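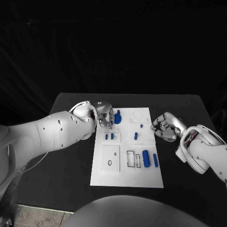
Pandach library to extend evening hours and reopen reading room in December

The Pandach Public Library will extend its evening hours and reopen its second-floor reading room in December, the library administration announced. The changes follow a review of building use carried out over the summer and early fall.

Under the new schedule, the main branch on Poojary Street will remain open until 9 p.m. on weekday evenings. The current closing time is 7 p.m. Weekend hours will not change. The children's section will continue to close at 6 p.m., and families who wish to stay later may use the ground-floor seating area next to the periodicals.

The reading room has been out of regular service while the ceiling was repaired and the lighting replaced. It will return with 100 seats, including a row of individual desks along the north windows. Power outlets have been added at every desk. Talking on the telephone will not be permitted in the room, and food will remain restricted to the entrance level. Covered drinks are allowed.

According to the library, requests for later hours were the most frequent comment received during the review. Many came from residents who work daytime shifts and from students at the evening programs of Jerar Community College, which does not have a library of its own on the Pandach side of the river. The administration also received comments on noise, parking and the condition of the restrooms. A written summary of all comments is available at the information desk and will be kept there through the winter.

"The library recognizes that the present schedule leaves out a considerable part of the public it is meant to serve," the administration said in a statement. "The extended hours will allow residents to use the collections and the study areas after the working day."

Staffing for the additional hours will be covered by the existing city allocation. Two part-time positions at the circulation desk will be converted to full-time positions, and the late shift will be shared among current employees. The library does not plan to shorten morning service at the main branch.
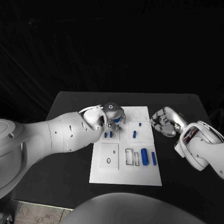
Borrowers should note several changes to loan procedures that take effect on the same date. Items placed on hold will be kept for 5 days after notice is sent, and will then pass to the next person on the list. Renewals may be made by telephone, at the desk or through the online catalog. Films and music recordings may be renewed once. Books may be renewed as long as no other borrower has requested them. Overdue charges on children's books, which were suspended last year, will not return.

The Zestby branch will keep its present hours. Residents of Zestby who reserve materials from the main collection may continue to pick them up at the branch, with deliveries arriving each weekday before noon. The book return box outside the Zestby branch has been moved from the parking lot to the front entrance and may be used at any hour. Materials returned through the box after closing are recorded as received on the following working day, and no charge is applied for the difference.

Some sections of the main collection have been moved as part of the work. Local history, including the Pandach newspaper files and the property maps, is now housed in the room behind the reference desk and may be consulted on request. Materials from this collection do not circulate. Large-print books have been brought down to the ground floor near the elevator. Language-learning materials are shelved together for the first time, with the recordings beside the printed courses they belong to. Printed floor plans will be available at both entrances until new signs are installed.

The elevator will be closed for inspection on the morning of the reopening and will be back in service by 1 p.m. Visitors who need assistance in reaching the second floor before that time are asked to speak with staff at the information desk, who can bring requested items to the ground floor.

The library also reminds the public that the parking lot behind the building is reserved for library visitors and that the time limit is two hours until 5 p.m. After that time there is no limit. The side gate to the lot will be locked when the building closes. Bicycle racks have been placed at the Poojary Street entrance and near the rear door. The last bus toward Zestby leaves the stop across from the library at 9:20 p.m. on weekdays.

Meeting rooms may be reserved for the new evening hours beginning in December. Reservations are open to nonprofit groups, neighborhood associations and study groups holding a valid library card, and there is no fee. Requests must be submitted on the standard form, which can be obtained at either location. Groups with a standing reservation do not need to apply again, but should confirm their contact information with the desk before the end of the year. Rooms must be left in order and vacated 15 minutes before closing.

Library cards issued under the previous system remain valid and do not need to be exchanged. Residents without a card may apply in person with proof of address. Students enrolled at Jerar Community College may apply with a current student card, regardless of where they live.

Questions regarding the new schedule may be directed to the information desk at the main branch during opening hours.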